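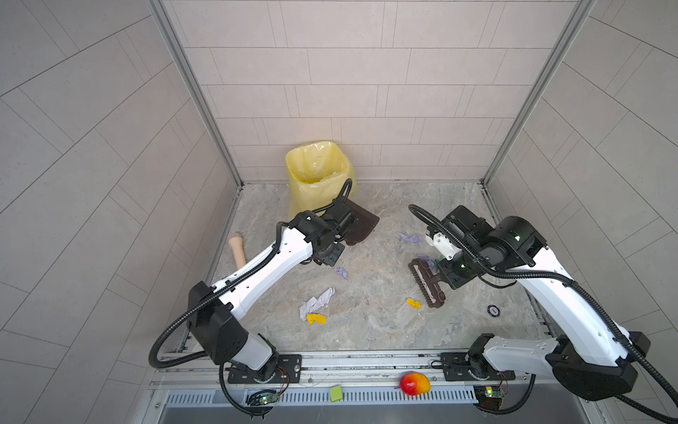
Let the head pressure drop that far and you will starve the blast freezer before breakfast, was the remark that met our first proposal at Drurthorpe, and we are glad it was made early. It set the order of everything in this section. We had come with a plan to let the condensing temperature follow the outdoor wet bulb all the way down to 16 °C, and we had spent most of our effort on the compressors and the condenser fans. The objection was about liquid feed, and it was a good one. So we start with the liquid side, and come to the savings afterward.

Figure 4. Two robot arms, the left holding a dustpan and the right a scrubbing brush, over a floor with paper debris.

4. Floating the condensing pressure

4.1 Plant and starting point

The Drurthorpe plant is a two-stage ammonia system with an evaporative condenser on the roof of the engine room. The high stage has a rated capacity of 1000 kW and serves the loading dock, the chill rooms and the intercooler. The low stage serves the frozen store and one blast freezer. Before our work, the condenser fans were staged to hold a fixed head pressure all year. The set point had been chosen for a warm afternoon and left alone, as it is in a great many plants of this age. On a cold night in winter the fans would cycle off one after another to keep the pressure up, while the compressors pushed against a lift they did not need.

It is hard to overstate how much free cooling is being turned away in that situation. The condenser is able and willing to make cold liquid, the air outside is ideal for it, and the controls work against both. Once you have watched the fan contactors drop out on a freezing night with the screw compressors pulling full current, you start seeing the same pattern in every log you open.

The second site, Nultby, is a smaller produce store with a single-stage plant and no blast freezer. We used it as a check on whether the control method would travel. It has the same type of condenser but older fan motors, and its evaporators are fed by gravity from surge drums, so its liquid supply behaves quite differently.

4.2 Keeping the liquid moving

Lowering the head pressure reduces the pressure difference available to drive liquid from the high-pressure receiver to the intercooler and on to the vessels downstream. At the old set point that difference was so generous that nothing in the liquid line had to be well sized. Hand expansion valves had been closed in over the years to tame the flow, and a strainer ahead of the intercooler was badly fouled. Neither fault could be felt at high pressure. Both would have shown up at once under a floating set point, and the blast freezer would have been first to feel it.

We opened the hand valves in small steps, with the level controller in each vessel logged throughout. The strainer was cleaned. One solenoid valve needed a minimum pressure difference to lift fully, more than the floating scheme would leave it on a cold night, and it was replaced with a motorized valve that has no such need. This was the only valve in the main liquid line that we changed, and we were delighted by how little hardware the job asked for.

Hot gas defrost was the other worry. It is often said that defrost needs high head pressure, and plants are held at a high set point all year for the sake of a few minutes per coil. Our logs give this very little support. What a coil needs is enough gas at a temperature comfortably above freezing, and a drain that lets the condensed liquid out. With the defrost regulators reset and the drain traps checked, the coils in the frozen store came clear at much lower supply pressure. They took a little longer to do it, but less heat ended up in the room, and the fog around the coils after a defrost was visibly thinner. We did keep one safeguard. If a coil fails to reach its end temperature in the time allowed, the controller raises the head pressure for the next defrost of that coil only, and then lets it fall again.

Oil cooling was simpler. The compressors use thermosiphon coolers, which depend on height and not on head pressure, so they carried on as before. Readers with liquid injection cooling will have more work to do here than we did, and should look at the injection valve before anything else.

4.3 The control rule

The rule is short. The target condensing temperature is the measured wet bulb plus an approach, with a floor at 16 °C. The approach is not fixed. It widens when the compressors are lightly loaded, since fan power then matters more than compressor power, and it narrows when they are working hard. All the fans run at one common speed instead of being staged. Running every fan slowly beats running a few of them fast, thanks to the cube law for fan power, and it also wets and cools the whole coil bundle evenly.

We coded the rule in the existing Bandik controller, which already had the pressure and slide valve signals. The only new input was the wet bulb. Our first sensor was mounted too near the condenser discharge and read high whenever the wind came from the east, so for part of June the plant floated against its own exhaust. Moving the sensor to the north wall of the dock fixed it. We mention this because the error was so quiet: no alarm was raised, every room held temperature, and the only sign was a saving that came and went with the weather.

Fan speed is limited to 80 percent except when the wet bulb is high and the compressors are near full load together. Above that speed the gain in condensing temperature was small and the power rose steeply. The limit had a pleasant side effect in the evenings, when the fans are most easily heard from the road beside the plant. The old staging made a sharp start every few minutes, and the new scheme gives a low, even sound that changes slowly.

The rate at which the set point may move is also limited. A fast drop in head pressure can cause liquid in the receiver to flash, and the vapor then travels down the liquid line and upsets the level controllers. We saw this once during tuning, on a Wednesday when a thunderstorm brought the wet bulb down quickly. The intercooler level swung for a good part of the afternoon before settling. With the rate limit in place the same kind of weather went by without any swing that we could find in the logs.

4.4 What the plant did

The results at Drurthorpe were better than we had dared to hope. The plant ran below its old head pressure for the whole of the test period, and the floating rule was free to act, with the set point above its floor and the fans below their limit, for 70 percent of the running hours. The rest was divided between cold nights spent on the floor and hot afternoons spent at the fan limit. Compressor discharge temperatures fell, and so did the oil temperature, and the high-stage machines unloaded earlier in the evening.

The frozen store held its temperature band through all of this. The blast freezer, which had been the subject of that first objection, reached its pull-down time on every batch we logged after the liquid line work was finished. During the work, before the strainer was cleaned, two batches ran late. The objection was right about the plant as it stood on the day it was raised, and we would urge anyone trying this to treat liquid feed as the first job on the list.

At Nultby the rule was carried over with a different approach setting and a higher floor. Gravity feed made the evaporators almost indifferent to head pressure, but the makeup valves to the surge drums were undersized and began to hunt when the set point came down. The floor was raised until the hunting stopped. Even so, the fans and compressors together used less power across the range of weather we saw, and the operators asked to keep the rule running when our loggers came off. That was a very happy phone call!

4.5 Sensitivity to the approach

How closely the approach has to be tuned is a fair question, and the answer is encouraging. We moved it up and down from the value suggested by the Chaimongkol condenser selection sheets and compared days with similar load and wet bulb. The curve of total power against approach is very flat near its lowest point. A setting that is somewhat too wide or too narrow costs little, while the old fixed set point sits far up one side. A plant with poor condenser data can therefore begin with a cautious value and still collect most of the benefit.

The flatness does have one drawback. Scale on the condenser tubes shifts the whole curve, and a rule that performs well over a wide range can hide this for a long time. We now log the fan speed needed to hold the target at a given load and wet bulb, and compare it month by month. A steady upward drift points to scale, blocked spray nozzles or air trapped in the condenser. At Drurthorpe the drift pointed to air, and an afternoon of purging brought the fan speed back down to where it had been in the spring.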